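Sorting small beads by hand: your questions

I get a lot of mail about sorting beads, so I've put my answers in one spot. Updated September 2026.

Do I need a sorting tray?
Nope! I tip everything onto a bare tabletop and spread it out. Black rounds in a spill of white ovals jump right out at you.
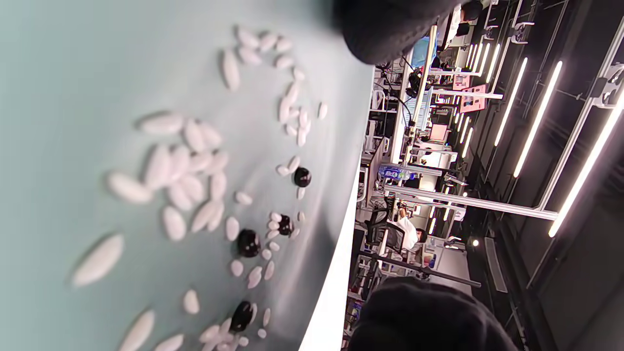
Salara wrote in to say she starts with the white ones and leaves the black for last. Fine by me, but I'd be there all night – a mixed bag from Anden holds 2,000 pieces, and mine had 57 black.

Where do the picked-out ones go?
Into a wide, round dish. I like one big enough that I can drop them in without looking too hard.

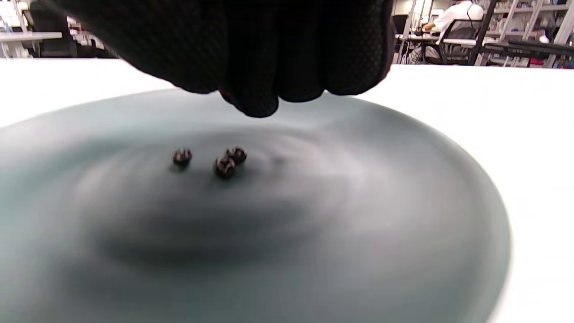 Three dark beads in the dish

Can I sort in gloves?
Sure, if they fit snugly at the fingertips. Loose ones drag the little ovals along with them (ask me how I know).

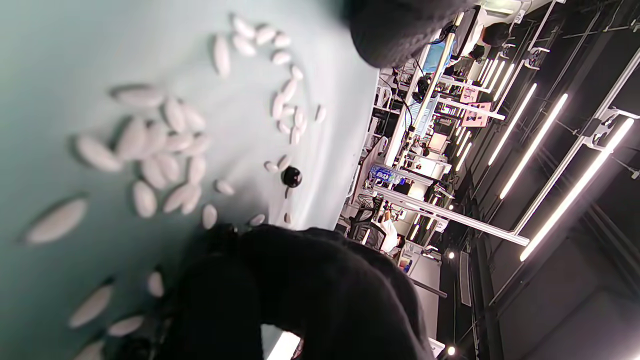 I'd also work from the table edge inward, so fewer beads end up on the floor.

What if the ovals clump together?
Push the heap flat with the side of your hand before you pick anything. 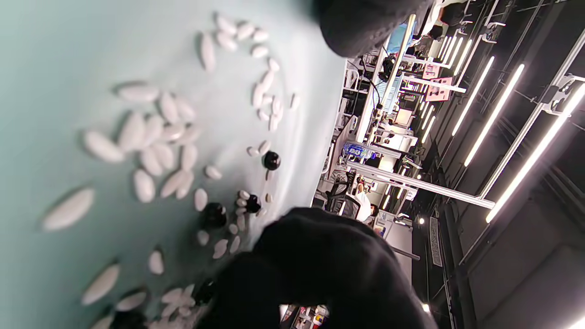 Then go after the rounds one at a time. Grabbing two sounds faster, but I always drop one – usually under the couch.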